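Workshop notebook - 31st December

Print this entry | E-mail this entry

Last session of the year and the sourdough rye is finally behaving! Fed the Wosthorpe starter first thing, 20 g of old culture to 80 g of flour and 80 g of water, and it had domed nicely by lunch. Smell is green apple with a bit of yogurt behind it. Much happier than the Plirkudby one, which still goes flat and sharp if I leave it overnight.
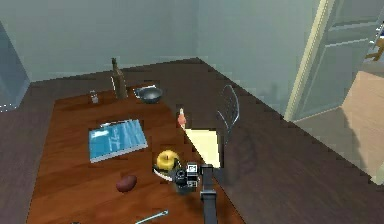 Bottle, bowl and blue book on the table.

Tried the scald again. 200 g of coarse rye, boiling water over the top, lid on, then left for 8 hours. It goes sticky and dark and so sweet you want to eat it with a spoon (I did). The crumb from the last scalded loaf was still moist on day five - the plain one was a brick by then.

Notes for the next bake:
- hold back a splash of water, the Hung flour drinks less than the old bag
- caraway in the scald, none in the final dough
- wet hands for shaping, no flour
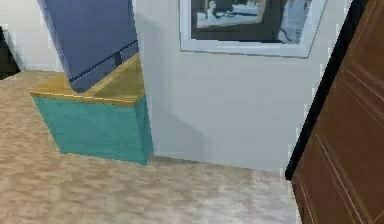
I also want to go back to the long tin. The May loaves had a lovely flat top with fine cracks all over, and I'm convinced the narrower shape helped. Must dock it properly this time, right down to the base. Bake hot to start, then drop it and be patient. Slice tomorrow, NOT tonight.
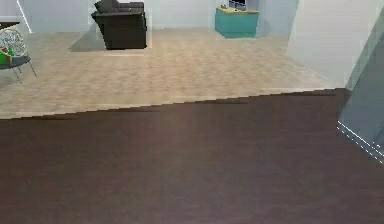

Dark floor meeting the beige.

Plunent malt is nearly gone, order more. If anyone wants starter, bring a jar, there's plenty.

Recent entries
Scald vs. soaker
Why the crust split
Drying starter on parchment

This site uses cookies. Accept | Settings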